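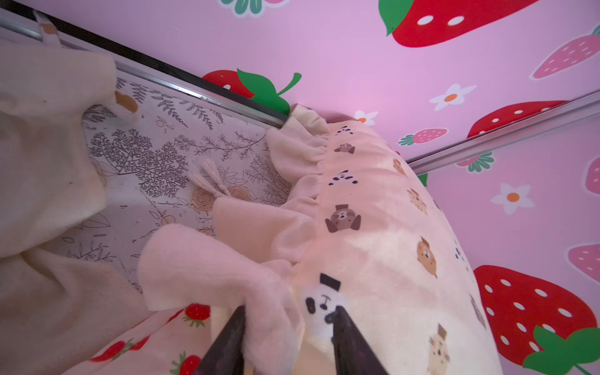 Evelien Smits says you should never buy a ruffled pillowcase without turning it inside out first, and I had that in my head all the way to the Sosten open day on Saturday. She's right, by the way. I turned plenty inside out and got a few looks for it.

For those who haven't been, Sosten is the big old mill building behind the station at Grarnard, and once a year they open up the bedding floors. It's 3 pounds to get in, tea included, and I was through the door by ten because last year all the good remnants had gone by lunch. Coppens had the whole ground floor again (mostly plain whites, lovely quality, not much to get excited about) so I went straight upstairs to the nursery and children's things, where I could happily have spent the whole day.

The walls! Pink paper with great big strawberries and little white daisies, and all the animal bedding set out against it. I don't have a child under fifteen any more and I still wanted the lot.
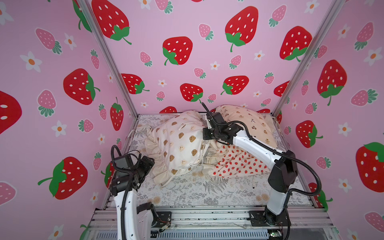
Bears on the pillows, strawberries up the walls.

What I liked was that they hadn't tried to match anything. Teddy faces, a grey fern and leaf print underneath, strawberries on top of that — it ought to be a mess and somehow it's cheerful. My mother would have had a fit. She ironed her pillowcases and everything in the airing cupboard was either white or blue.

I got talking to a woman at the Tridimero table about fillings, and she let me squash quite a lot of them. Their feather one was too flat for me but the wool was gorgeous, springy without being hard, and I'd have bought it there and then if it hadn't been 69 pounds. For one pillow! I put it back very gently.
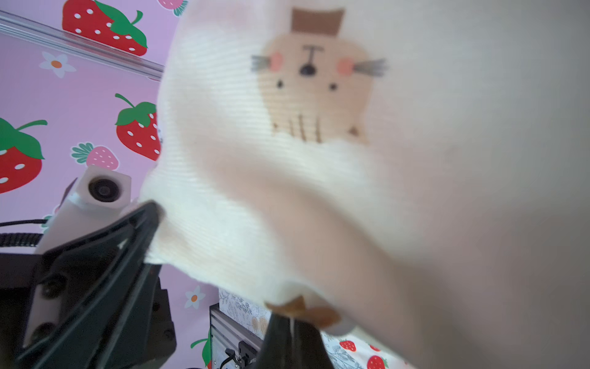

After that I had a proper rummage in the remnant bins, which were up on the second landing this year and much easier to get at. A metre and a half of brushed cotton came home with me, plus a bag of odd trimmings for 20 pence a length. I've no plan for the trimmings. They'll go in the drawer with the other trimmings.

The café was heaving by twelve so I had my tea on the stairs, next to a couple comparing cot sheets and getting quite heated over elastic.

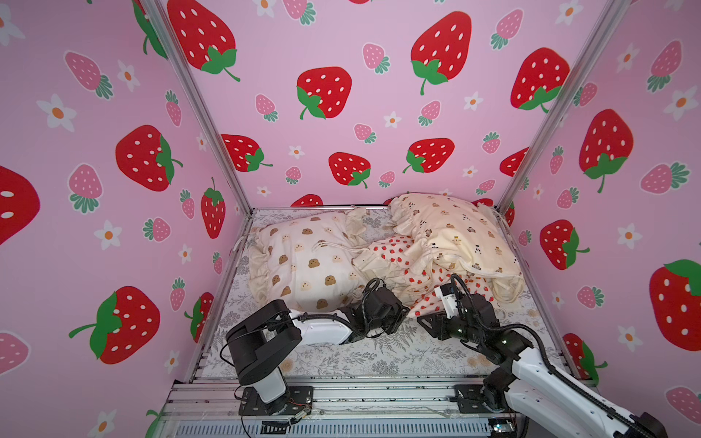
I went round the strawberry paper one more time before leaving and asked if they sold it by the roll. They don't, but they took my name down, so we'll see. The back bedroom could do with it, and the cat's the only one who sleeps in there anyway.

Parking was fine before eleven and dreadful after. Take cash for the remnants, and go upstairs first.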